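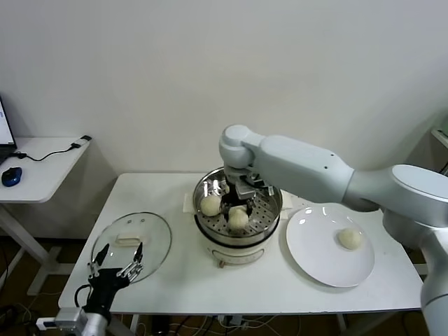 Steamed buns, electric pot, perforated tray. Two on the tray, one on the plate.

Evie Ashworth
Notes on reheating buns in an electric steamer. Thread, seven posts. The dough is my usual, frozen after the first cook.

Evie Ashworth
2/ Water first. I fill to 28 mm below the tray. Higher and the boil spits through the holes, which leaves wet spots on the base of each bun. Lower and the pot can run dry on a long batch.

Evie Ashworth
3/ Time from frozen: 17 minutes, counted from visible steam. From the fridge I stop at nine. Core temperature matters more than the clock, so probe one bun per batch until you know your pot.

Evie Ashworth
4/ Spacing. Buns expand when they heat up again, less than on the first cook but enough to stick together. Leave a finger's width between them. If they fuse, the skin tears when you separate them, and it does not recover.

Evie Ashworth
5/ Lids. Glass lets you check without venting, but it collects condensation and drops it on the buns. Tie a cotton cloth around the lid with the corners up on top. When you take the lid off, keep it level until it is clear of the pot, then lay it flat.

Evie Ashworth
6/ Unloading. Heat off, wait two minutes, lid off. Lift straight up and set the bun on a plate with some room around it. A pad under the pot saves the tabletop. Xiaoyan Ye asked about lining the tray: parchment works if you punch holes in it. Cabbage leaves also work and cost less.

Evie Ashworth
7/ Cleaning. Starch sets hard in the perforations. Soak the tray in warm water, then brush from the underside. I descale the pot with citric acid on the first Wednesday of the month. Dough weights and the freezing method are in my September thread.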